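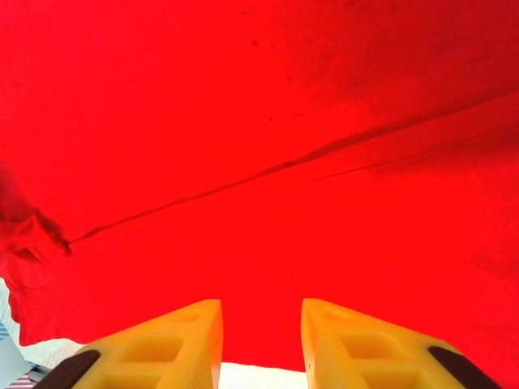

3.2 Effect of the closing date on the number of applications

The notices studied here were issued by the district offices of Oltport and Candska for junior clerk and store assistant posts. Each notice gave a closing date, the age limits, the fee and the address to which the form had to be sent. We recorded the date on which each form reached the office, and left out forms with no date stamp. This gave 132 usable forms. Coding was done by Lợi Đoàn and checked by Châu Quách against the paper register; where the two readings differed, the register was followed.

Forms did not arrive evenly over the notice period. Few came in during the first week, and more than 20 reached the Oltport office on the closing date itself, 10/16/25. Candska kept its list open into November and showed a flatter pattern, although its last two days were again the busiest.
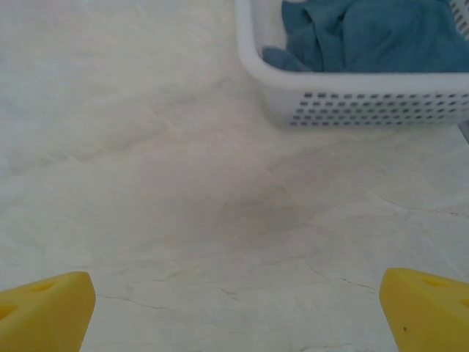
A late form was more likely to be returned for a missing paper, most often the proof of schooling or the fee receipt. The rules allow a returned form to be sent in again only before the closing date, so a late applicant with a missing receipt was in practice shut out. Eight applicants were lost in this way at Oltport. The Candska register does not give the cause of refusal -- the column exists but was left blank -- and no like figure can be given.
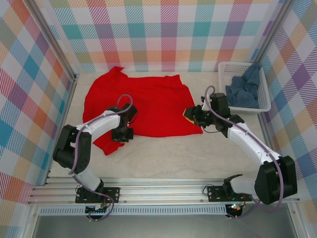 Two limits should be noted. First, forms sent through the Osus job portal carry the time of upload, while posted forms carry the time of receipt, and the two are not strictly the same measure. Second, reserved posts were advertised on a separate sheet with its own age limits, which Đinh also treats as a separate notice. We follow that practice in the next section.

Figure 2. Red garment on a pale marbled work surface, with the two arms at the front edge.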